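Weighing and Portioning: Gallery
Pleklow Community Pantry, Pustthorpe

The Pleklow pantry repacks dry goods bought in bulk for distribution to households across Pustthorpe and the neighbouring centre at Demissie. Beans, lentils, rice and coffee arrive in large sacks and are divided by weight into smaller parcels for the shelves. This gallery presents the portioning table and the equipment in regular use there. It forms part of the pantry's online record, which also covers storage, labelling and the community kitchen.

The portioning table

Goods are weighed in an open bowl on a digital kitchen scale. The scale is set to zero with the bowl in place before each batch, and the contents are added by the scoopful until the required weight is reached. 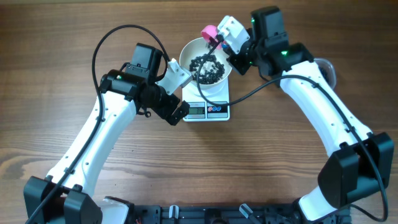

A wide-rimmed bowl is favoured for small, rounded goods, which tend to scatter when poured from a height. The final few grams are added slowly, with a pause to allow the reading to settle. Parcels are sealed at a separate bench and labelled with the contents, the weight and the month of packing. Each label also carries a batch number, which is entered in the pantry ledger at the close of the session.

Standard parcel sizes are reviewed every June. At the last review the smallest size was withdrawn at the request of the Demissie centre, and 18 product lines were retained. Coffee continues to be packed in two sizes. Dried beans are packed in one size only, with 10 parcels to a carton.

The work surface

The table came to Pleklow from the former Beka tea rooms, together with four matching chairs now kept in the reading area. It was chosen for its generous working width and for its colour. The surface is wiped with a damp cloth and dried before weighing begins, and again whenever the goods are changed. Abrasive cleaners are not to be used on the finish.

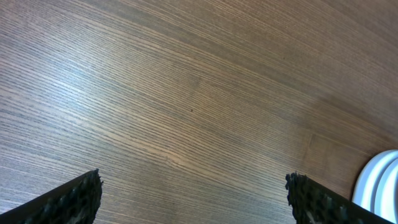
Tabletop, detail. Fine curved grain in warm brown, with light reflected across the finish.

Further galleries in this series cover the dry store and the labelling bench. Groups wishing to use the portioning table for their own bulk purchases may apply in writing to the Pleklow office. Applicants are asked to state the goods to be packed and to supply their own bags or jars.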